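Protokoll Arbeitstreffen Demonstrationsdaten, Projekt Calis

Datum: 24. März (Samstag)
Ort: Projektraum Staltel
Protokoll: Intan Wibisono
Verteiler: Projektteam Calis, Cledance (zur Kenntnis)

TOP 1 Protokoll der letzten Sitzung
Ohne Änderungen genehmigt. Der offene Punkt zur Ablagestruktur wird unter TOP 4 behandelt.

TOP 2 Stand der Aufnahmen
Im Datensatz liegen 2808 Demonstrationen, davon 191 ohne vollständige Trajektorie. Häufigste Ursache ist der Verlust der Lokalisierung bei schnellen Drehungen des Handgelenks. Die Textilaufgaben (Tuch greifen, anheben, ablegen) werden ausschließlich mit dem Handgreifer vorgeführt. Die Fernsteuerung über die Koutsoukos-Konsole bleibt den Steckaufgaben vorbehalten. Cledance hatte angeregt, beide Verfahren für dieselbe Aufgabe zu mischen. Der Vorschlag wird zurückgestellt, bis die Zeitstempel beider Quellen auf einer gemeinsamen Uhr laufen.
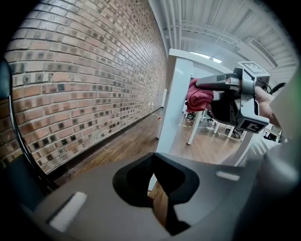 Bei der Durchsicht wurden zudem 59 Episoden gefunden, in denen die Greiferöffnung nicht plausibel ist. Weiches Material verdeckt die Backen teilweise, die Schätzung springt dann zwischen zwei Werten. Die Episoden werden nicht gelöscht, sondern mit dem Kennzeichen »Öffnung unsicher« versehen und vom Training ausgenommen.

TOP 3 Vorgaben für die Vorführenden
a) Jede Episode beginnt und endet mit ruhig gehaltenem Greifer.
b) Nachgreifen ist zulässig und wird nicht herausgeschnitten.
c) Das Tuch wird nach jedem Durchgang neu abgelegt, die Faltung bleibt dem Zufall überlassen.
d) Die freie Hand bleibt außerhalb des Arbeitsbereichs.
Diskutiert wurde, ob das Tempo vorgegeben werden soll. Kein Beschluss. Bis auf Weiteres gilt: zügig, ohne Rucken.

TOP 4 Ablage und Kalibrierung
Rohdaten und bereinigte Daten werden getrennt abgelegt. Die Kalibrierdatei ist jeder Aufnahmereihe beizufügen, auch wenn sie gegenüber der Vorreihe unverändert ist. Nach jedem Umbau am Greifer ist neu zu kalibrieren. Die Zuordnung alter Reihen ohne Datei übernimmt I. Wibisono.

TOP 5 Beschlüsse
5.1 Für die Tuchaufgabe werden 1000 weitere Demonstrationen aufgenommen, Abschluss im Juli.
5.2 Die unvollständigen Trajektorien werden einmal neu berechnet. Was danach noch Lücken hat, wird verworfen.
5.3 Cledance erhält eine Beschreibung des Aufnahmeformats einschließlich der Kennzeichen.

TOP 6 Verschiedenes
Die Aufnahmerechner werden auf einen einheitlichen Softwarestand gebracht. Während laufender Aufnahmereihen werden keine Updates eingespielt.

Nächster Termin wird per E-Mail abgestimmt.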